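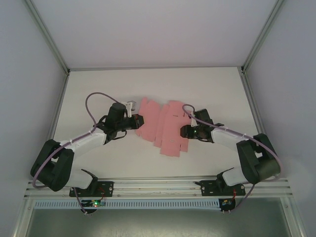
Muireann Buckley wrote:
> With both arms on the cloth, my planner waits 96 ms for the second gripper. Is this the sync lock?

Yes, it is the lock. In Sonero 6 each arm asks for it separately. Please set one shared clock in the config and start both arms from it. I tested with 14 ms steps and the wait is gone.

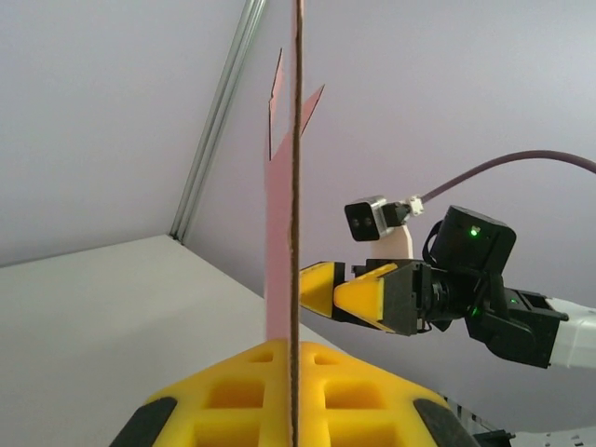
Open issues

Wrist camera: a thin edge gives very few depth points, so please keep the old filter until version 7.

Regards,
Njoroge Ondieki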